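Four hours of wrestling and one cup of tea

I've been going to small wrestling shows on and off since I was 17, mostly in leisure centres and once in the back half of a carpet showroom, and I still get daft butterflies when the lights go down and the first bit of music crackles out of a speaker that has seen better days. So when Ganeck announced a March show within bus distance of my house I had a ticket before I'd even looked at who was on it.

Good job I did, as it goes, because the queue was right round the side of the building by the time I turned up. Families mostly, plus the usual row of lads in black T-shirts who know every hold by name and will tell you so. I got a seat on the aisle, second row back, next to a man who had brought his own cushion. Very jealous of that cushion by the interval.

The opener was Kasden against Frimpong and I'd have gone home happy after that. Frimpong is a big unit and wrestles like one, all shoulder and stomp, and Kasden spent the first few minutes just running away from him, which the kids thought was the funniest thing ever. Then he stopped running. There was a dive through the ropes that landed about a foot from my knees (I squeaked, I'm not proud) and a roll-up for the win that had half the room convinced it was only a two count. I've thought about it a lot since and I reckon his shoulder was up. The ref disagrees!

The tag match in the middle I could take or leave. Too many people standing about on the apron waiting for their turn, and a run-in that made no sense unless you'd been at the last show, and I hadn't. Somebody please put that stuff on a leaflet.

Main event was Evaristo Alvarado defending against Jahangir Pathirana, and it went almost half an hour. I'll admit I've never been much of an Alvarado fan -- he does a lot of pointing at the crowd for my taste -- but he was brilliant here. He went after the left knee early and kept going back to it, and Pathirana sold it all the way through, even when he was on offence, even walking to the back afterwards. You don't often get that. When he finally hit the Stallar (his version is a sort of spinning slam, I can't do it justice) he couldn't make the cover in time, because of the knee, and the groan that went up was lovely. 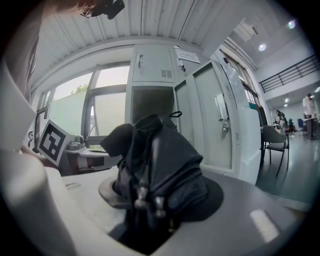
Page last changed: Wednesday, March 15, 2023

Alvarado kept the belt in the end, with a handful of tights. Booed out of the building. The little girl in front of me was absolutely furious and had to be bought a programme to calm her down.

Only grumbles: the tea ran out before the interval was over, and the merch table was cash only again. I'd have had one of the Pathirana shirts otherwise. Next one's meant to be in the same hall and I'm hoping for a rematch, preferably with a stipulation that somebody checks Alvarado's hands. I'll be taking a cushion.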